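A morning with the pick-and-place cell at Grudari

I got to Grudari a little before nine, with coffee on my sleeve and no idea which door to use. Visitors go in around the side, past the bike racks. Harriet Obi met me there, handed me a badge, and said we had to hurry because they were about to set the cell up for the day and that was the part I'd asked to see. Perfect!

I've been on plenty of tours where you look at a robot through glass for five minutes and then get a pen. This one was all about a single station, which they call Tellov, and how they keep it in shape.

Before anybody switches anything on

Lwazi Mnguni looks after Tellov, and he starts every day with his hands, no laptop. He wipes the table with a barely damp cloth, then goes around the base and tries each bolt with a small wrench. Next come the cables. He runs his fingers along the whole bundle looking for flat spots, and if he finds one he tapes it and writes it on the sheet. I tried it too and found nothing (I was weirdly proud of that anyway).

The finger pads get changed on a schedule, and the last full change was in March. The old ones go in a coffee can. I asked if I could keep one and now it's on my desk.

Then the arm gets a slow warm-up, 70 moves with nothing to hold, all at low speed. Lwazi stands there and listens. A dry joint has a kind of chirp, he told me, and he would much rather hear it now than in the middle of a run. I heard humming. He heard "fine."

The camera check

The camera has its own fixed mount and everything depends on it staying put. One bump from an elbow and the arm reaches for where things used to be. So they put down a printed grid, take a set of readings, and compare them with the saved ones. If the score is under 85 they redo the whole calibration, and there goes the first hour. We passed on the second try – the first time, I was leaning on the table. Sorry, Lwazi!

The light matters more than I would have guessed. They want soft shadows and no glare, and they pick plain backgrounds so the software has less to get confused by.

Laying out the table

I liked this part best. The items come out of a big drawer, a mix of play food and ordinary household stuff, and they get spread out with enough space for the fingers to come down between them. The basket goes toward the back. Harriet let me choose the fruit for it, so I went with the banana, and she set the pink spray bottle in the row in front, along with the avocado half. Tall skinny things and short round things need quite different grips, so a good layout has some of each. Smoky see-through plastic is the one Lwazi grumbles about, as the camera can have a hard time finding the edges.

Once he's happy with the spacing, he steps back behind the yellow line and calls it ready.

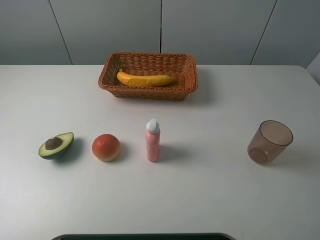
Getting there and signing up

Visits are free but you do have to book, and groups are small. Closed shoes, please, and tie back long hair. The parking lot fills up early, so I'd take the bus and walk the last bit. Ask for the Tellov setup when you write to them, or you'll get the general tour.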